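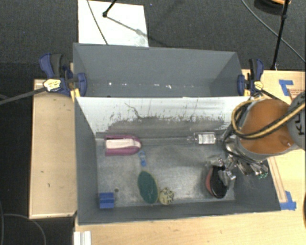
2018-06-04

In at seven thirty. The cell was down when I got here. It had stopped on a gripper fault at pick 91 and sat like that all night, so the log is no help after that.

Took the gripper off first. One of the finger screws had backed out a half turn, enough to give it some play at the tip. Cleaned the threads, put on a drop of the blue threadlocker, tightened it, marked the head with paint pen. Checked the other screws while I was there and they were fine. Wiped the linkages and put on a very little grease. Last time I used too much and it collected lint from the brush bristles.

Then the cables. The yellow and black bundle loops around the orange part of the arm and I have never liked how it sits. On a long reach to the far left corner it pulls tight. I let out a little slack at the base and retied it, then jogged the arm slowly to all four corners of the front bin. No rubbing that I could find. Xuelian Kang watched from the other side with her hand on the stop button and agreed.

The bins had to be lined up again after that. The front one likes to creep toward the robot when the fingers push against the wall. Clamps off, bin back to the tape corner, clamps on, and this time I did the left one up harder. The back wall of the front bin is getting badly scuffed along the bottom. It doesn't bother the picking -- only the camera, a bit, and only for dark items. Durkby quoted us 19 days for new bins. I said go ahead.

Ran the calibration at low speed. First try was off by more than I wanted, second was good, saved the second. Xuelian wants the old file kept too, so it is in the Vitholm folder with her initials on it.

Test picks after lunch with the usual mix. The bottle is still the hard one when it lies against the back wall. The black brush is better if the arm comes down on it at a slant. Blue block no trouble.

Counter says 500 cycles since the last finger pads. Prolico says change them at 2,000, but I would like to look at them in September whatever the counter says.

Left it running at half speed. Need to order paint pens and small cable ties, and call Urbańczyk back about the spare joint cover.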